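Section 4. Setting up the sorting place and filling the storage box

This section is for the person who prepares the table at the Corkville workshop. Read all steps before you start. The parts are small, and it is easier to keep them in order from the beginning than to look for them later.

4.1 What you need

Brown table mat, large
Shallow blue tray
Transparent storage box with lid and latches
Red plastic pieces of set 176
Dry cotton cloth
Label sheet (Litemance, order no. 2045)

4.2 Preparing the table

1. Wipe the table with the dry cloth. Do not use a wet cloth under the mat, the mat will slide afterwards.

2. Lay the mat flat, with the long side along the front of the table. A narrow strip of the table top may stay free at the front and at the back. Press the corners down with your hand.

3. Put the blue tray on the left part of the mat. The raised rim must be upward.

4. Put the storage box beside the tray, on its right. The short wall of the box should come next to the rim of the tray, so a dropped piece does not fall between them and roll away.

NOTE: If the mat was rolled during transport, leave it flat overnight. The corners will go down by themselves.

4.3 Opening the box

5. Open the latches one after the other. Hold the wall of the box with your free hand while you do it.

6. Lift the lid a little and slide it to the right. It is not necessary to take it off completely. For filling, it is enough when the left part of the box is open.

CAUTION: Do not lean on the lid when it extends past the box. It has no support there and it can crack.

CAUTION: Small parts. Keep the pieces away from children under three years.

4.4 Moving the pieces

7. Place the red pieces in the blue tray first. Look at each one. A piece with a broken edge goes into the envelope marked 91, not into the box.

8. Move the good pieces from the tray to the box one by one. They do not need to stand upright, they may lie as they fall. Do not throw them — the bottom of the box gets scratches, and after some months you cannot see well through it.

9. Continue until the tray is empty. Keep the lid partly open during all this time.
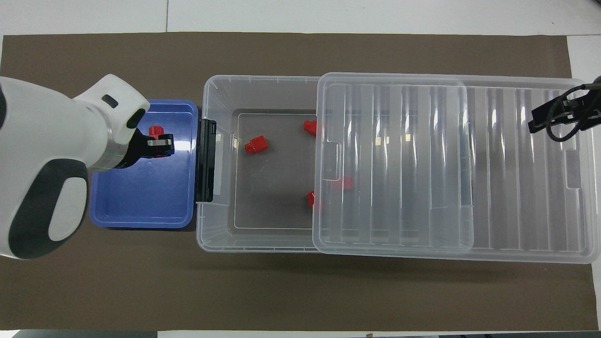 Ifeoma Abubakar asked us to add that the lid should be washed separately from the box, with lukewarm water and no brush, as the Priltport workshop lost two lids to the dishwasher. We agree with this and the cleaning table on page 210 is corrected.

4.5 Closing and storing

10. Check that no piece is standing against the rim of the box. Slide the lid back to the left and press it down evenly on all sides.

11. Close both latches. If a latch does not close, open the lid again and look for a piece under it. Do not use force.

12. Write the set number and the month on a label and stick it on the short wall, below the latch.

13. Leave the mat and the tray on the table if the next set follows on the same day. Otherwise roll the mat with the brown side out and put the tray on the shelf with the rim down.

For missing labels or lids, write to Hadiza Garba at the Lawal store room before noon.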